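Covering a worktable in kraft paper and marking it out in squares: notes from Plosbridge, 21 Nov 2025.

The paper is Fasberg brown kraft, bought by the roll. 400 mm of overhang per side, folded under and taped. Less than that and it creeps.

Pull it tight in the long direction first, then across. A ripple under the paper lifts the tape within a week.

Grid is blue tape, run lengthwise and crosswise. Long runs go down first – the short ones cross over and pin them. Snap a chalk line for the first strip only and measure everything else from it.

Squares are 371 mm on center. The odd number comes from the table width divided evenly, minus tape. Visser sells a printed mat with smaller cells, but the ink wore off ours by January.

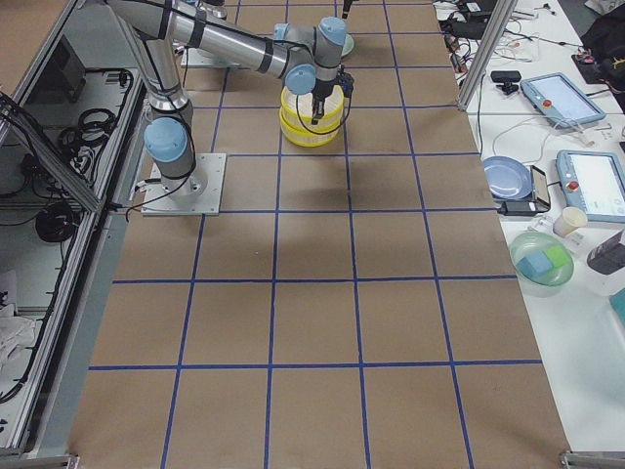
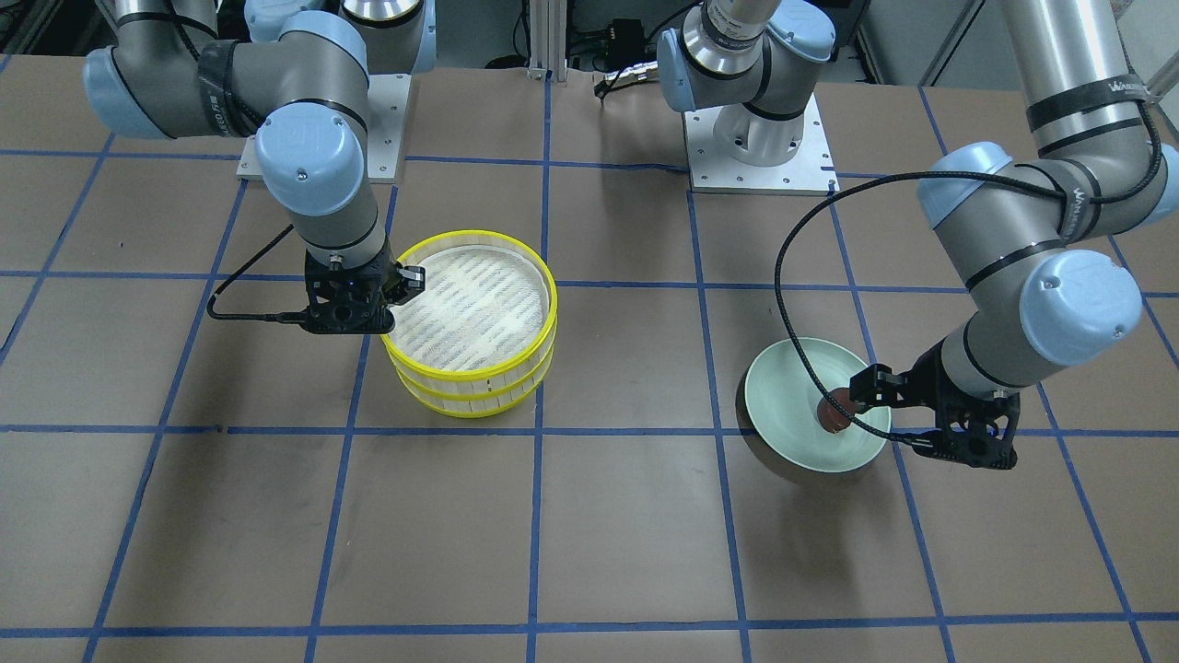 What the squares are for: a position you can write down. "Steamer, on the line between two cells" is enough to put it back where it was. Tall and round items have no corner to align, so note the cell and which tape line they touch or cross.

Bamboo steamers: log the tiers as a stack, with one position. Plates get their own entry, and so does anything on them.

Tape wear is worst at the crossings. We replace up to 6 strips a month and the paper only when it tears. Wollberg tape leaves less residue on kraft than the cheaper roll we had before.

Log stands at 3,454 placements. Next job is numbering the rows along the edge, in pencil.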